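8th March

Long day at Gillmont, and I'm writing this with my shoes off and a mug of tea going cold beside me. The dish rack is still our star, bless it, and the cardboard tray still keeps it company.
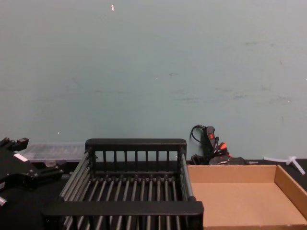
Ladi Mohammed came over from Nukport (with oranges!) and we talked for ages about whether 2895 examples is plenty or hardly a start. She wants 3444 before we train Gill again, and I suppose she's right, though my shoulders would vote the other way.
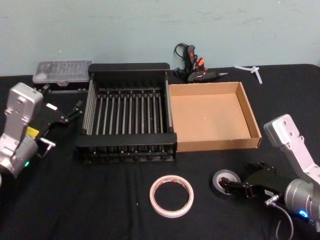 *Both arms at the table, with the tape rolls out front.*

I do love starting a new batch, when every little wobble I make is something Gill might learn from me.

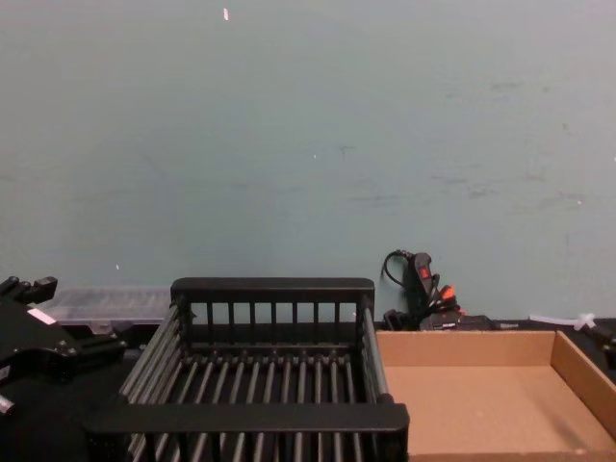

Back in January I hurried, and we threw out 103 of them, so now I breathe and go slowly.

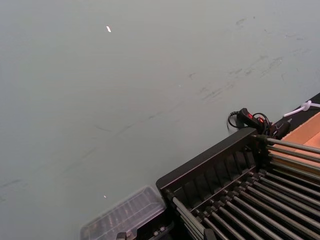 The wrist views are my favorite to look back through, all those rods on a slant. I must remember to send the notes to Clivolwood in the morning, and to buy more tea.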